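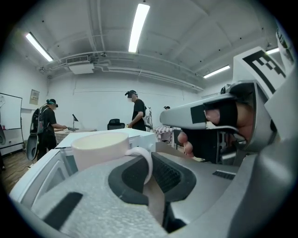 About Us
Home / Who we are / Our work / Visit / Contact

Purka is a small company that tests whether machines can do ordinary chores. We cover two kinds of work: what gets done in a home, such as clearing a table or moving a mug, and what gets done on a shop floor, such as filling bins and wiping down benches. We do not build robots. We write the tasks, have people do them while the motion is recorded, and then try the same tasks on machines that other companies send us.

Where things stand

Our task list has 361 chores on it. On our last full round, machines finished 34 of them to the standard we would accept from a person on a first day at work. Most of those were shop-floor jobs, where the parts are the same every time and sit where they are expected.

Homes are harder. A mug is a good case. A person picks one up by the handle, the rim or the body without thinking about it, and changes grip halfway if it has to go on a shelf. The machines we test can usually lift a mug. Hanging it on a hook, or setting it down beside three others without knocking them, still goes wrong too often to leave one alone in a kitchen. Folding fitted sheets is not close. Neither is sorting a drawer.

So our answer to the question we get most is: a few chores, in some rooms, with someone nearby. We update the list every November and we publish the failures along with the rest.

How we work

People do each chore first, using hand-held grippers. A gripper has fewer ways to hold a thing than a hand does, so if a person can't finish the job with one, we don't expect a machine with the same gripper to do it. Those chores get marked and set aside until better grippers come along.

Each chore is done by at least seven people. They are told what the end result should be and are left to get there their own way. Left-handed people are always welcome on the schedule, as we never have enough of them.

Who we are

Purka was started by Hường Cao and Marcelino Seixas, who met at Lacerda, a packaging plant, when both were on the line there. There are now 13 of us.

Hường Cao: company lead, shop-floor tasks
Marcelino Seixas: machine trials
Adhiambo Wanyama: household tasks, task writing
Imani Quintanilla: scheduling and training for recording sessions
Jarosław Marciniak: repairs, grippers and electrical

Our household list began with Adhiambo's notes from her years running the laundry and kitchens at Bakadside, a residential care home. Many of the tasks still have the names she gave them there.

Who pays for it

Machine makers pay a flat fee per trial. The fee is the same whether the machine passes or fails, and they see the results before publication but can't change them. The Ernitano report, which covers table clearing and dishes, can be requested through the contact page.

Visits are by appointment, mornings only. Please wear closed shoes.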